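Flirnport 2: do I need the first one?

Forum > Strategy > General

mossgate
The second Flirnport is on sale and I never touched the original. The store page says it stands alone. Store pages say a lot of things. Can I start here, or will I spend the whole campaign nodding politely at strangers?

pelican_tax
Start here. The first mission explains who the Ultar are, why they hate you, and how to build a barn. That covers the series.

I have 466 hours in the first game and I'd struggle to add much, apart from some opinions about barns.

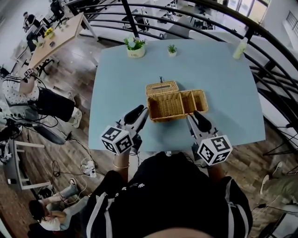
The one thing you lose is the siege of Insaurralde, which gets mentioned constantly in part two by people staring out over water. Just assume it went badly.

grubworth
Disagree. Half of act 3 is a payoff for that siege. My brother-in-law went in cold and thought Insaurralde was a guy.

pelican_tax
Did he finish the campaign?

grubworth
He did. He said he was sorry they never found him.

tin_ladle
I'm with grubworth on the story but the first game is rough to go back to. Units walk around a rock like they're paying rent on it. If you do play it, turn the speed up and skip the escort missions. There are 3 and they are all the same donkey.

mossgate
This is less clear than I hoped. What about difficulty? I'm decent at these but I don't enjoy being punished for it.

tin_ladle
Normal is fine until mission 9. Then put it on easy and tell people it was normal. What I did:

1. Built walls early and ignored the advisor, who wants a navy for reasons of his own. 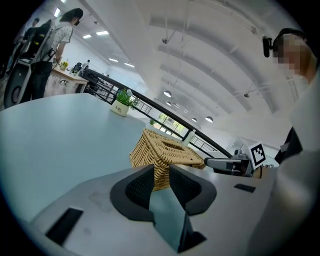

2. Saved all the iron for the second town. You can't buy it there and the game mentions this after you arrive.

3. Kept one scout alive the whole way. He ends up with better stats than your general.

grubworth
Walls early is terrible advice. The Ultar bring ladders from mission 4 on. You've spent your stone on somewhere for them to climb.

tin_ladle
They have to stop to climb. I have archers. It's a system.

grubworth
It's a very slow system. I rushed cavalry and had the campaign done in 71 turns fewer than my walls run.
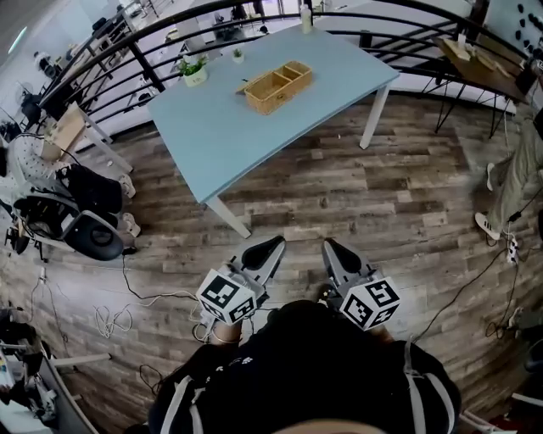 Also, the hardest setting is called Bastard and it earns it. The AI gets free upkeep and sees the whole map. I lost my capital during the loading tip.

pelican_tax
Bastard is fair once you stop building barns.

mossgate
Bought it. On the first mission and a man is already looking at the water.

grubworth
That's Insaurralde across the bay. The town, I mean.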